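Laundry > Folding and Storage > Denim

Folding Dark Jeans on a Flat Surface

By the Wultar household desk
July

Jeans keep their shape better in a drawer when the fold follows the seams. The method below suits heavy denim with a stiff waistband and back pockets, and it needs a surface at least as long as the jeans. A made bed works well. Cover it with a light-colored sheet, washed at least once, so that lint and loose dye show up before they reach the bedspread.

1. Close the button and zipper. Empty all pockets.
2. Lay the jeans out and pull the waistband straight from both ends. A waistband left bunched will set a hard ridge into everything stacked on it.
3. Fold one leg over the other with the back pockets outward. Match the side seams first, then the hems.
4. Push the point of the crotch seam back in to make a straight edge.
5. Smooth from the waistband toward the hem with a flat hand. Go around rivets.
6. Fold the hem up to just below the waistband, then fold in half again. 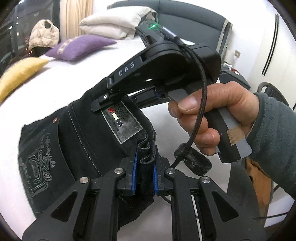 Should a waistband patch be folded to the inside?

Leave it on the outside and flat. Leather and imitation leather patches crack along a crease, and printed lettering wears fastest where it is bent. The fold in step 3 runs down the center back, so a patch set to one side stays clear of it.

Embroidered pockets need the same care. Keep the stitching face up on the top pair in a stack, and place a sheet of plain tissue over it if the drawer is tight. Raised thread catches on zipper pulls.

For shelves, limit each stack to 40 cm in height — taller stacks lean, and the bottom pair takes a permanent crease at the knee. Wultar drawer dividers fit most dressers, but measure the inside depth first. Black denim should be kept out of direct sun, folded edge toward the wall.

Last updated: July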